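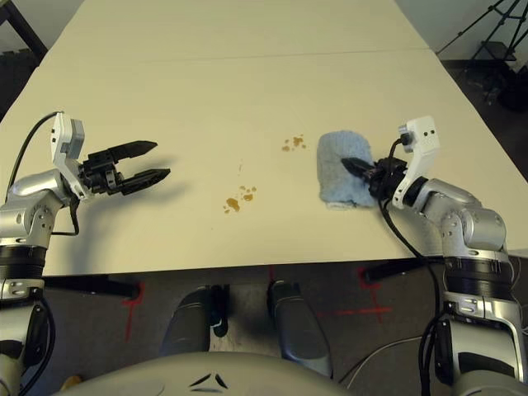
Student Projects / Household Materials and Care / Final Report

Surface Cleaning of Shared Tables: Cloth Type, Folding and Stain Removal

1. Background

The Korcombe study rooms are used by students of all year groups for meals, craft work and private study. The tables in these rooms are wiped at the end of each session, but the written guidance in force at the start of the project consisted of a single line asking users to "leave surfaces clean". The project group was asked to compare methods of wiping a pale tabletop and to propose a short procedure suitable for display.

Pale surfaces were chosen for the work. Small brown spots and specks of the kind left by tea, coffee or sauce are readily seen on a cream table, and a missed area can be identified without special lighting. Dark tables from the Srivastava Building were considered at the planning stage and set aside for a later study.

2. Materials

Three cloths were obtained: a flat cotton tea towel, a sponge cloth and a terry towel in light blue. The cleaning liquid was Evach neutral detergent, diluted according to the supplier's label. Stains were prepared from strong black tea and from a brown sauce, applied in small clusters and left to stand before wiping. Tests were carried out between morning classes and again in the late afternoon.

A total of 68 wipes were recorded. Each was entered on a separate sheet under the headings cloth, stain, liquid, number of strokes and result. The sheets are held in the Hamon Library under project reference 3019.

3. Method

The cloth was folded into a pad before use and placed beside the stains. It was dampened, pressed down and drawn across the mark in straight strokes, working from the outer edge of the stain inwards. After each set of strokes the pad was refolded to present a clean face. The table was then inspected from both long sides.
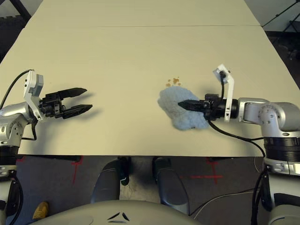 The joins between panels required separate attention. A wipe which removes a mark from the open surface may carry part of it into a seam, where it dries and is difficult to lift. On a tabletop made in two sections, with the join running straight across it, the group therefore treated each section in turn and finished with a single pass along the seam itself. The nearer section was always wiped last. This order added little to the time taken and was retained for all later tests.

4. Results

The terry towel gave the best result on dried tea. Its raised pile reached the edges of the spots, and fewer strokes were needed than with the flat cotton. The sponge cloth performed well on fresh sauce but left a thin film on dried marks. The tea towel was satisfactory on fresh stains only.

Folding had a greater effect than had been expected. A terry towel used as a loose bundle left streaks in several tests, whereas the same towel folded flat did so rarely. Very small specks were the marks most often missed, particularly those lying between two larger groups.

5. Recommendations

It is recommended that a folded terry towel be adopted for the Korcombe tables, that each panel be wiped separately, and that the seam be wiped at the end. Used towels should be placed in the laundry bin at the close of each session. A draft notice setting out the procedure is attached as Appendix B.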